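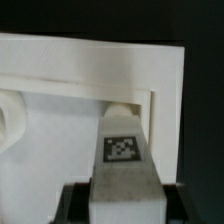 One reader wrote in to say that the block in their tray kit went in fine by hand but jammed every time they came at it from an angle, and could the page cover that. It now does, in step 3.

Fitting blocks in a printed tray

These notes are for the Plestemside tray, though most of it applies to any printed frame with a stepped inner lip.

1. Clean the lip. Run a fingernail along all four inside edges and scrape off any stringing. If you need sandpaper, start at 300 grit and stop as soon as the edge feels smooth.

2. Wipe the blocks. White plastic picks up grey marks quickly. Warm water and a drop of washing-up liquid will shift most of them. Go gently over a printed marker – it scratches easily – and dry it with a soft cloth.

3. Hold the block by its two sides, a little below the top, and bring it straight down. If one corner touches first, lift it clear and start again. Pushing will only wear the lip.

4. Check the fit. There should be a small, even gap all round. If it is tight on one side, sand the block and leave the tray alone.

Our first tray was printed at Doltell and came off the bed slightly bowed. Leaving it under a flat weight overnight did not help, so we printed it again with a wider brim.

Last updated in June. Olavov workshop notes.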